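Filed under: Threads / Home and Money

We use cookies to remember your settings. Accept all or manage preferences.

Mayuree Noiphan
13 September 2020

1/ I've kept a note of our electricity meter since April, when I started working from home full time. A few people asked what I learned, so I'm putting it in one place.

2/ I read the meter before breakfast and write the number on the calendar in the kitchen. No app. I tried the Gravaris one and it logged me out every week, so I went back to a pencil.

3/ Over the whole period we used 812 units. Two adults, one cat, gas heating and gas hob. The same stretch last year was lower, but we were both out all day then.

4/ The biggest single thing was the tumble dryer. I stopped using it for a fortnight and the daily figure dropped straight away. We now have a rack on the landing. Towels come out stiff and I've got used to it.

5/ Second was the old chest freezer in the garage, which came with the house. It had bread and one bag of peas in it. We emptied it and switched it off.

6/ Kettle: I was filling it to the top for one mug. I measured a mug of water and put a strip of tape on the side of the kettle at that level.

7/ Lighting made less difference than I expected. We'd already changed most of the bulbs to LED. The ones left were the two in the hall and the one over the stairs, which needs a long ladder. My brother-in-law has the ladder.

8/ I do still turn lamps off when I leave a room. My dad was strict about it and it stuck.

9/ Standby: I borrowed a plug-in meter from the Wallin library and went round the house with it. The telly was fine. The old stereo used more when off than I'd have guessed. It's on a switched socket now.

10/ On tariffs, I moved us from Uvo's standard rate to a fixed one. The form took me around 50 minutes, mostly because I had the wrong account number. Have a paper bill next to you before you start.

11/ Next job is the draught under the back door. If anyone in Plindedance knows a decent joiner, please message me. I'll post the winter readings in this same thread so they're easy to compare.

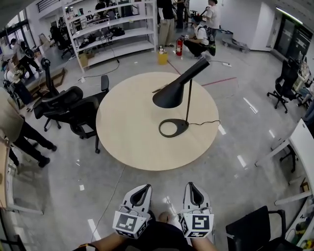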